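HS2 Work and Time
Handout for week 5: Who owns the clock?
Tutor: Simone Peixoto

Please read before the seminar. Last week's handout was read by most of you during the seminar, and it showed.

1. Where we left off

We ended with the weaver at home, working in bursts, idle on some days and frantic on others, paid by the piece and answerable mainly to the merchant who came for the cloth. It is easy to get sentimental about this. The weaver's children, who wound the bobbins, might have put it differently. What matters for us is that the job set the pace of the day. You worked until the cloth was done, and if the cloth was done early you went to the alehouse.

Historians call this task time. Most of you still live by it, judging by when your essays arrive.

2. The bell and the gate

Once people are gathered under one roof around one source of power, task time becomes a nuisance to whoever is paying for the power. The wheel turns whether or not the spinner has come in. So the employer stops buying cloth and starts buying hours, and as soon as you buy hours you want to know you are getting all of them.

Our case this week is the Filtside mill at Tarnthorpe. The rule sheet in your reader is short and bad-tempered. Hands arriving after the bell found the gate shut and lost the morning's pay. Bringing a watch into the spinning room was forbidden, and the fine for it was heavier than the fine for swearing. Ask yourself why. There was one clock at Filtside, it hung in the counting house, and the people who wound it were the people who paid by it.

Several hands swore later that it ran slow in the afternoon. The manager's reply (reader, second extract) was that the clock was an excellent clock, which you will notice is a different claim.

3. Measuring the work itself

The next step is to look inside the hour. If you own 45 minutes of somebody's effort, what is in it? How much is lifting, how much is walking to the shelf, how much is looking out of the window? By the early twentieth century there were people with stopwatches prepared to say, and to be paid rather well for saying it. 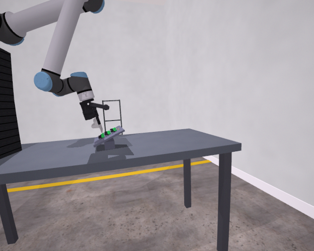
Fig. 1. Arm over a table, computer rendering.

The method was simple enough. Break a job into movements, time each one, throw away the ones you dislike, and add up what is left. The total is then announced as the time the job takes. At the Marinho box works the sum for folding and gluing one carton left out fetching the glue. Érica Rangel's article on this is in your reader and is funnier than its title suggests. Her main point is a serious one: the study wrote down what the folders knew, and once it was on paper the firm could set rates without asking them.

Leandro Espinoza disagrees. He thinks the stopwatch men were mostly ignored, and that foremen went on setting rates by guesswork and shouting, as before. His evidence is a run of wage books from Wirnbridge in which the rates hardly move for years after the consultants have been and gone. I find him persuasive on Wirnbridge and less so on everywhere else.
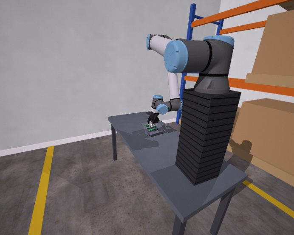 Neither of them says much about what the workers did in return, and they did plenty. When the watch came out, they slowed down. They added a wipe of the bench, a second look at the corner of the box, a small cough. A folder who could do 200 in a shift took care to do fewer while observed, and anyone who showed off was spoken to at dinner. Managers called it soldiering and thought it a moral failing. Rangel calls it bargaining. See what you think.

4. A caution about sources

We know far more about the people holding the watch than about the people being watched. Rule sheets survive because they were printed. Complaints survive when somebody went to law. The cough does not survive at all, and we have it only from Neusa Miranda's interviews, recorded long after the works had closed, with people who by then enjoyed telling the story. Use them, but use them with your eyes open.

5. For the seminar

Bring one page, handwritten if you like, legible if you can. Take any rule from the Filtside sheet and say what it was meant to stop. Then say what it suggests people were doing.

Mirela Barros will open with her notes on the Tarnthorpe gate dispute - 30 minutes at most, and yes, I shall be using a watch.

Essay titles are on the course page. The deadline is noon, by my clock.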